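Wavwood Racing Forum > Race Days and Country Meetings

Soft track in July, do they still run?

wenche_s
Planning to take my father to the Wavwood meeting in July. It has rained all week at Engebretsen's farm up the road, 53 millimeters in his gauge. Does the club call it off early or do you find out at the gate?

Idrisa N
They decide at 7 in the morning and post it on the club page. Last year it was rated heavy and they still ran the full card. Bring boots. The lower parking lot turns to mud first. 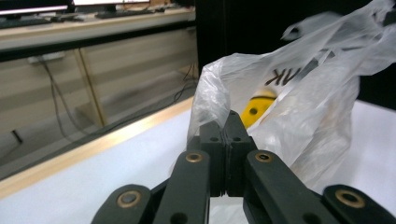
Re: Soft track in July, do they still run?

aslak_bakke
I wouldn't count on the full card. Two races were dropped last year after the jockeys walked the back turn. I had money on Tarken in one of them and got it refunded.

Idrisa N
One race was dropped, the 1,428 meter. The other was moved to the end of the day.

aslak_bakke
Moved to the end and run with four horses. I call that dropped.

cieslak68
Either way the drainage on that turn is poor and the club knows it. Plilamik is the better track in wet weather if you don't mind the drive. It's 68 miles for me.

wenche_s
Dad won't sit in a car that long. Can you bring your own food into Wavwood?

Sille Th
Yes, food and soft drinks are fine, no alcohol through the gate. We take sandwiches and juice every year. Get to the rail side of the stand before noon if he needs a seat.
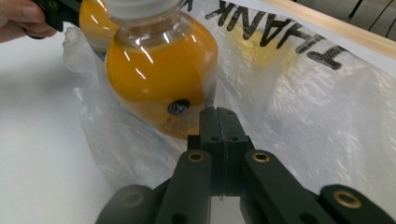

Orange juice, two bottles

wenche_s
Thanks. I'll check the page at 7 and go from there.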